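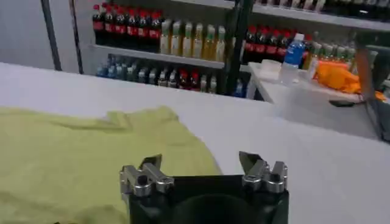
A pale yellow-green cloth, like a T-shirt, laid out on a white tabletop.

The Case for Printing the Real Size on Clothes

Clothing sizes in their current form are a unit without a definition. A label reads M, and the letter refers to whatever the maker decided M should mean that season. No buyer would accept a bolt or a window pane sold on that basis. I want to argue that every garment sold should carry its flat measurements in plain figures on the label, and that the letter should become optional.

The system we have grew out of guesswork about bodies. A maker picks a reference body, cuts a pattern for it, and then scales the pattern up and down by fixed steps. The steps are called grade rules. Two makers can use the same reference chest and still produce different shirts, for three separate reasons: the ease added to the body measurement, the size of the step between grades, and the tolerance the sewing floor is allowed. A tolerance of half an inch on each side of a shirt means a full inch at the chest, and a full inch is half a size in most men's knitwear. The label says nothing about any of it.

A flat measurement avoids the first two problems entirely. Lay the shirt down, smooth it, measure from armpit to armpit, and write down the result. The number describes the cloth. It makes no claim about who should wear it. A person who owns one shirt that fits can measure it in a minute and then compare any other shirt in the world against it, without trying on either.

I spent part of last winter measuring stock at a secondhand warehouse in Haltdale, where everything on the floor had been sorted by the letter on the tag. We recorded 1319 knit tops, all adult sizes, all with a legible tag. Of these, 183 were wider at the chest than the middle of the next size up in the same bin. The worst bin was medium, which held shirts from 17 to 24 inches across. Some of that spread is shrinkage, and I have no way to separate it out after the fact. But a customer in the store has no way to separate it out either, and she is the one who has to pick.

The usual objection is that a number means less to most people than a letter. I don't find it convincing. Shoes have been sold by number for generations. So have dress shirts, where the collar and sleeve are printed on the band in inches and the customer is expected to know both. An 1899 mail order sheet I keep over my desk, from a dry goods house in Oston, asks the buyer for six measurements before it will quote a price on a work shirt, and gives a small diagram showing where to hold the tape. The buyers were farm households ordering by post. They evidently managed.

A stronger objection is cost. Measuring every piece would be absurd on a line that turns out 600 shirts a shift, and I'm not proposing it. The maker already has a spec sheet with the finished dimensions of each size, and already rejects pieces outside tolerance, or claims to. The label would print the spec value and the tolerance. Chest 21, plus or minus one half. Length 28, plus or minus one half. The label is printed anyway. Two more lines of type come to a fraction of a cent per garment, and the figures are sitting in a file at the factory.

What the maker would lose is room to drift. At present a factory can save fabric by narrowing the body a quarter inch and keep the same letter, and the only evidence is a vague feeling among customers that the brand runs small now. With the figure on the label, the change becomes a matter of record. I suspect this accounts for more of the resistance than the price of ink.

Shrinkage is the real technical difficulty. Cotton jersey loses length in the first few washes, usually more in length than in width, and the loss depends on how tightly it was knitted and how it was finished. A label should therefore state whether the figures apply before or after washing. My preference is after three warm washes and a tumble dry, with the garment then laid flat for measuring. This puts the burden on the party who has the cloth and the lab. A small knitwear firm called Pan has done it this way for years on its heavier shirts, and its returns desk tells me that complaints about fit are now mostly about sleeves, the one dimension it left off.

Online sellers have half solved the problem already. Many post a table with flat measurements, though it is often a table of body measurements with the heading changed, and sometimes the same table is used for every product on the site. Rultix, the resale listing tool, has required an armpit to armpit figure for tops since April. It doesn't define how the garment is to be laid out, so one seller pulls the cloth tight and another lets it lie, and on rib knit the two can differ by two inches. A measurement rule without a procedure is only slightly better than a letter.

The procedure can be short. Front side up, closures fastened, no tension, wrinkles smoothed by hand from the center outward. Chest taken one inch below the armpit. Length from the high point of the shoulder to the hem, straight down. Sleeve from the shoulder seam to the cuff edge. For raglan sleeves, measure from the center back of the neck and say so. Waist and hip would need the same treatment for pants, along with the rise, a figure that almost no label gives at present and that decides whether the pair can be worn at all.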